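Skenden Permit Display Frame, Model 41

The Skenden frame keeps a zoning permit or business license clean and easy to read at your shop counter. Many cities ask that the license hangs where visitors can see it, and loose paper becomes yellow very soon. Please check your local rule before you order.

The front opens with a small key, so you can change the paper at each renewal. The frame holds up to 6 sheets. 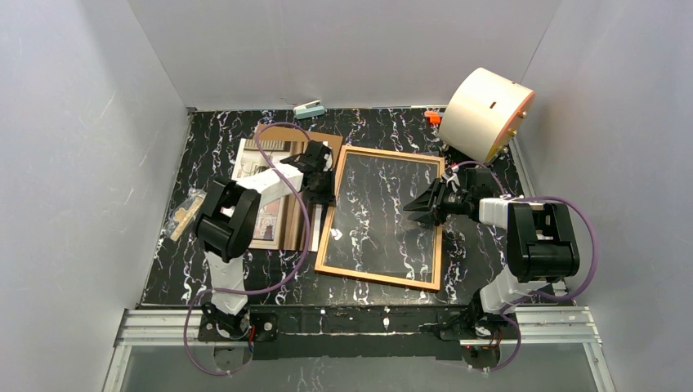 Black tabletop with marble pattern, white and pale lilac veins.

Wall screws are included. The counter stand is sold separately - ask for Kaken stand 13.

Price: $47. Orders from Fernier and Thongdee offices are sent together, one time per week. The blue color will be back in November.

Page updated Apr 16, 2024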